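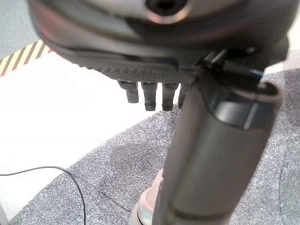 Gurnham visit, notes typed up on the train

Got there late. Bus from the station drops you at the wrong gate and the right one is a 15 minute walk round the fence. Badge, safety shoes, then straight in, no coffee.

Stindico has the ground floor. Two halls. The first is offices really, second one is where the collecting goes on. Nermin Kozan took us round, talks fast, knows everything, I got maybe half of it down.

What they do: people drive the arms by hand, doing small jobs over and over, and every go is saved as one example. Pick up, put down, turn over, hand across. The learning side is done upstairs by a different group (did not see them, door was shut). Target for each task is 200 good examples before anyone bothers training on it. Current task had 211 but a bunch will get thrown out, so they were still going.

Cells are marked off with yellow and black tape on the floor. Stay behind it when an arm is live. One of our group didn't and got a talking to, fair enough.

Things I wrote down:

Wrist cameras. The view is mostly hand. Gray fingers hanging down, big blurry arm tube up the right side, and behind that the speckled mat and whatever is on it. I asked if that was a problem. Nermin says no, the model needs to see its own fingers next to the thing it's reaching for, and the sharp overview comes from elswhere. Still, a lot of picture taken up by casing.

Dotted grip pad on the hand, lots of tiny bumps. Didn't get to touch it. Asked what they cost, got a smile.

Mats. Gray fleck mat next to white. They swap surfaces between batches so the system doesn't learn "white means table". Makes sense. Cables stay in view too if that's where they fall, a thin black one was lying right across the white.

Bad goes are kept. This suprised me. Drops, misses, driver changing their mind halfway, all of it gets a tag and goes in a separate pile. Total for the year so far is 673 hours, good and bad together. Tagging is slower than driving, Nermin says that's the bit they would pay to make go away.

Drivers work short shifts, then swap to tagging. I had a try on a spare rig. Terrible. Your own hand wants to go faster than the robot one and you overshoot every time. Got one decent pick, it won't be used.

Lunch was sandwiches in the front hall. Somebody from Tierney was there as well, asking about licensing the data. Vague answers. Zarnness came up twice as the name of the next setup, bigger cells, two hands per station, due in March if the parts arrive.

Still to ask: who checks the tags, and do they ever go back and retag old ones when the rules change. Emailed Nermin both questions, will add the answers under this when I get them.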